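Stornham Short-Stay Units - Room Safety Inspection Checklist, with Comments
Revision in use from April. Applies to furnished single-bedroom units on the Tollell site.

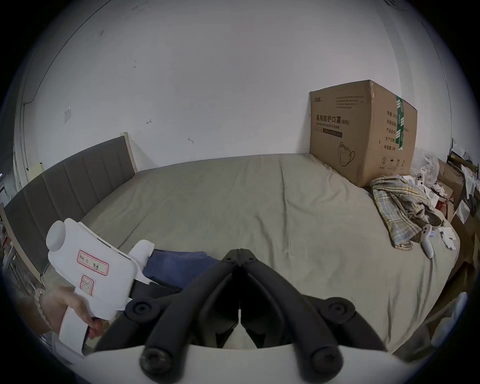
Tollell front desk asked whether item 4 has to be repeated when the bed has not been moved between stays, and would prefer to do it quarterly. Item 4 stays at every changeover. Beds get pushed back against the wall during cleaning, and the plug behind them takes the load.

Mark each item P (pass), F (fail) or N (not applicable). Every F needs a comment and a work order number. Do not leave blanks.

SECTION A - ESCAPE AND ALARM

1. Smoke alarm present on bedroom ceiling, test button pressed, sounder heard with the door closed.
Comment: Press until the full pattern has run. A single chirp on release is a low-battery signal on the older units and is an F.

2. Alarm replacement date legible and not passed.
Comment: Two units on the second floor had the date painted over. Painted alarms are replaced, not scraped.

3. Bedroom window opens fully without a tool. Clear path to it from the door.
Comment: Luggage racks are not to stand under the window. If the sash sticks, F, even if it opens on the second pull.

SECTION B - ELECTRICAL

4. Outlets and cords behind the bed. Pull the bed out far enough to see the full run of the cord. No crushed plugs, no cord under a bed leg, no discoloration of the cover plate.
Comment: Use the back of the hand to check for warmth before unplugging anything. Warm plate, stop, breaker off, work order marked urgent.

5. All wall plates seated flush, both screws in, no cracks.
Comment: Blank plates count. Telephone and data plates count.

6. Surface-run cable clipped along its length, no slack loop within reach of a child.
Comment: Replacement clips are in the Grorov cabinet, top drawer. Do not use tape.

7. Bedside lamp: shade clear of the bulb, bulb not over the wattage on the label.
Comment: Label missing is an F. Several lamps from the Kırmızıgül order came without one and should be held back until labels arrive.

SECTION C - BED AND WALL FIXINGS

8. Headboard fixed. Grip the top rail at each end and pull toward you. Movement at the joint is an F.
Comment: Tighten once with the hex key. If it is loose again at the next changeover, the insert has stripped and the side panel is to be changed.

9. Slats complete and seated. Center support leg touching the floor.
Comment: The center leg shortens itself on carpet. Check by sliding a sheet of paper under it - it should not pass.

10. Wall hooks and picture fixings tight, no sharp ends.
Comment: An empty hook over a bed is either put back in use or removed and the hole filled. Adhesive hooks are not accepted over beds at all.

11. Shelving higher than the inspector's shoulder is anchored at the top.
Comment: Anchor strap and screw both to be seen. "Feels solid" was written on one sheet last round and was returned.

SECTION D - MATTRESS, BEDDING, STORED ITEMS

12. Mattress label present and readable. No tears in the cover.
Comment: Lift the fitted sheet at the foot end only.

13. Seams and corners checked for insect activity with a flashlight.
Comment: Include the back of the headboard. Any finding closes the room until pest control clears it. Do not move bedding into the corridor.

14. No stored goods within 2 feet of a heater.
Comment: This distance replaces the old wording, "a safe distance," which was being read differently on each floor.

SECTION E - HOT WATER

15. Bathroom tap run for 2 minutes, temperature taken at the spout.
Comment: Write the reading down. A P without a reading is treated as blank. The probe is checked in ice water at the start of each round.

REPEAT FAILS

Items 4 and 9 have the most repeats and will be sampled by a second inspector. Item 6 has improved since the clips were moved out of the basement.

Work orders for this checklist continue from 3,974. Do not restart numbering when a new pad is opened. Completed sheets go in the Stornham binder by unit number, latest in front. Carbon copies stay with the desk until the work order is closed.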